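Two sets of fingers, one kitchen table: Targate's gripper trials reach the halfway mark

February 23, 2023

It has been a cracking few weeks at the Targate workshop! The team has now logged 1,302 grasps in its side-by-side test of hand-held gripper fingers, and the first set of results went up on the project page this morning. If you've been following along since the trial was announced, you'll know how long we've waited for some proper numbers.

A quick recap for anyone new. Targate is comparing two finger designs on the same hand-held gripper. The first, called Gistura, is a soft, smooth pad that gives a little when it meets an object. The second, Pirzada, is a stiffer flat finger with a ridged rubber strip running along the inner edge. Both fit the same mount, both carry the same square markers so the camera can work out how far apart the fingers are, and both are being used by the same people on the same set of objects. Swapping one pair for the other takes up to 10 minutes, most of it spent hunting for the right screwdriver.

The objects are all things you'd find in a kitchen. There are jars, bowls, plates, spoons, packets and a few odd shapes that went in purely to be awkward. Each one is picked up, held clear of the table for a count of 8, and put down again. A grasp scores as clean if the object doesn't slide or twist in the fingers while it's up.

So, how are they doing? On soft and light things, Gistura is lovely. It picked up bread and paper cups without leaving a mark, and the testers said it felt easy to use from the very first go. On anything smooth and heavy the picture changes. Of the 379 grasps on glass so far, Pirzada took a clear lead, mostly thanks to those ridges. Glass that swivelled in the smooth pads tended to stay put in the ridged ones, even when the tester gripped it low down, well under the widest part.

That low grip matters more than it sounds. If you want to pour from a jar or drop something into it, you need the neck free and the top in view. Gripping at the shoulder is easier on the fingers, but then the camera sees mostly finger and not much jar. 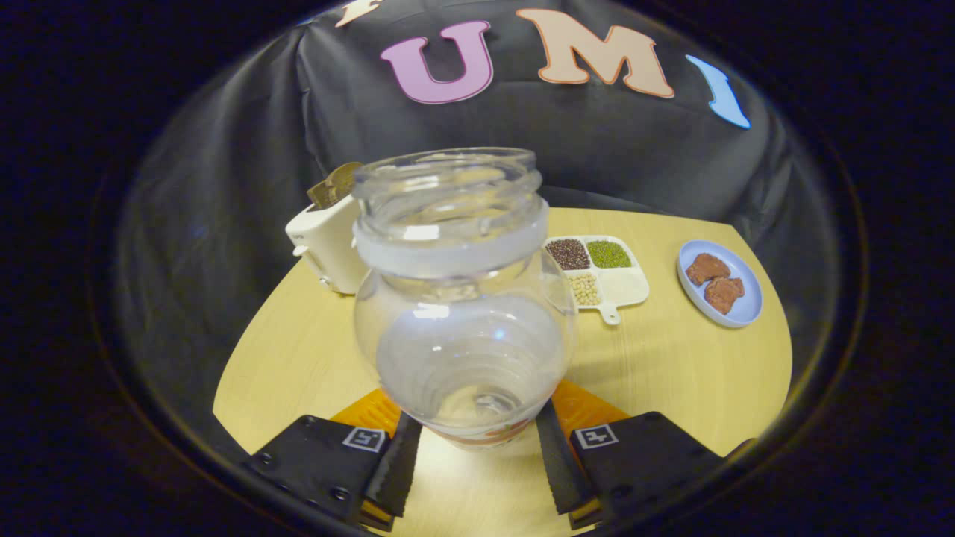
The camera has been getting attention too. A very wide lens sits on the gripper, and the team likes how much of the table it takes in around the object being held. The price is a strong bend towards the rim, so straight things stop looking straight out there. Targate tried a narrower lens for a few days and went back, as testers kept losing sight of the next thing they were meant to pick up. Clear glass is still the hardest case for the software, with its highlights and the warped view of whatever is behind it. A new version of Clellero, the program that reads the markers, is on its way and should cope better when one of the two is in shadow.

The strips themselves are showing some wear. One pair of Pirzada strips has already been replaced after the ridges near the tip began to round off, and the team wants to know how many grasps a pair is good for before the scores start to drop. I'm really keen to see that chart when it comes out.

Next up are wet objects and a mixed finger, smooth on one side and ridged on the other, which a couple of readers asked for after the last update. Testing carries on through the spring, and the full results, with all the finger drawings, are due in June. The scoring sheet is on the project page now if you'd like to try the same thing on your own gripper.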